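Knitwear day at Momurham gives old cardigans another winter

8 April 2026

A spare bedroom in a terraced house is maybe not the usual place for a clothing collection to begin, but this is where the Momurham knitwear exchange has its main workroom. This spring the group has prepared 434 pieces of knitwear for its first open day, and most of them were sorted, checked and folded on top of a bed.

The exchange was started in February by Shazia Minhas and her neighbour Lutfa Rathnayake. They had both been clearing their wardrobes, and they found that the charity shop in Jotia Road would not accept winter clothes so late in the season. The shop has little storage, and jumpers take a lot of it.

"We had two bags each, and we thought we would keep them until autumn," said Mrs Minhas. "Then my sister brought three bags, and after this the people in her building heard about it. By the end of the month I could not open the door of that room in a normal way."

The idea is simple. People bring knitted clothes which are clean and still good to wear, and they receive one paper ticket for each piece. On the open day they can use the tickets to take something different. A person who has nothing to bring can buy a ticket for £4, and this money pays for the hall, the mending yarn and the storage boxes.

Every piece is laid flat before it is accepted. Mrs Rathnayake, who worked for many years in the alterations room of the Kazmi department store, insists on a bed and not a table. A table is too narrow for a cardigan with the sleeves open, she explained, and the wool catches on the corners. She covers the bed with a plain pale sheet, so that holes and loose threads are easier to see. The garment is put with its front up, then the sleeves are lifted one after the other and looked at from under, where the wear normally begins.
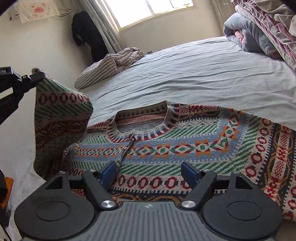
Patterned cardigans need the most time. A plain jumper can be checked in two minutes, but in a piece with many colours a pulled thread can hide inside the design. There is also the question of the yarns which are carried along the back of the work. If one of them is broken, the front may look perfect for some weeks and then open.

"I look at cuffs first, then elbows, then the place under the arm," said Mrs Rathnayake. "If the cuff is tired but the rest is good, I keep it. A cuff can be made again in one evening. An elbow in a pattern with five colours is another story, and I ask who has the patience."

The person with the patience is normally Kamran Arain. He learned knitting from videos during a long illness and is now responsible for the difficult repairs. He has a box with small amounts of yarn in greens, reds, browns and many kinds of cream. Cream is the hardest colour to match, he said, as every maker has a different opinion of what it is, and it changes with washing. For one cardigan he tried six before he was satisfied, and the owner had forgotten by then that she gave it.

Of the pieces received until now, 40 were set aside for mending. A smaller number could not be saved and will be unravelled for yarn, or cut into squares for the blanket which a group of pupils is making at Citance School. The blanket has no date for completion. Their teacher, Naheed Swati, said that the pupils prefer the cutting to the sewing, and that she has now a cupboard full of squares.

The way of folding was also discussed for some time. At first, everyone folded as they do at home, and the piles fell over. Now there is one method for all. The cardigan is closed, both sleeves are laid across the front, the sides are turned in to the middle, and the lower half is brought up to the neck. Nothing is put on hangers, because the weight of the wool pulls the shoulders down. Very thick pieces are rolled and go in the bottom of the box.

Each box has a paper label with the size and the main colour. Sizes caused more trouble than expected. Many hand-knitted pieces have no label at all, and the old shop labels do not agree with each other, so the width of the chest is measured on the bed and written down in centimetres. Visitors who are not sure of their own measure are advised to bring a jumper which fits them well and compare the two.

The boxes will be moved to the Momurham Hall on the evening before the open day. Zeeshan Mohmand has offered his van and thinks that three journeys will be enough. Mrs Minhas believes it will be five. She has asked her sons to keep the evening free in any case.

The organisers have also printed 2,000 small leaflets with advice for the care of wool at home. These were delivered to houses on the east side of the town, and the rest can be taken from the library. The advice is short. Wash knitwear less often and let it rest in fresh air between. Use cool water and little soap. Press the water out in a towel without twisting, and dry the piece flat and away from the radiator. Before it is put away for summer it must be fully clean, as moths are attracted by old food and sweat more than by the wool alone. Empty the pockets also. Mrs Rathnayake has a saucer of buttons, hairpins and bus tickets that came from pockets, and one key, which can be claimed by the person who can say what it opens.

Donations are still accepted until the week before the open day. Cardigans for men and anything in children's sizes are especially wanted, as most of what has arrived is for women. Scarves and hats are welcome, but they count as half a ticket. The exchange does not take coats, fleece or knitted toys. Clothes should be brought in a bag with the name of the giver inside, and not left on the step when it is raining, as happened twice in the first month.

If the day goes well, a second exchange will be held in autumn, when people begin to need their warm things again. Mrs Minhas would like to find a bigger room before that. Her mother-in-law comes to stay in the summer, and she will need the bed.

The date and opening hours will be displayed on the door of the hall and at the library desk.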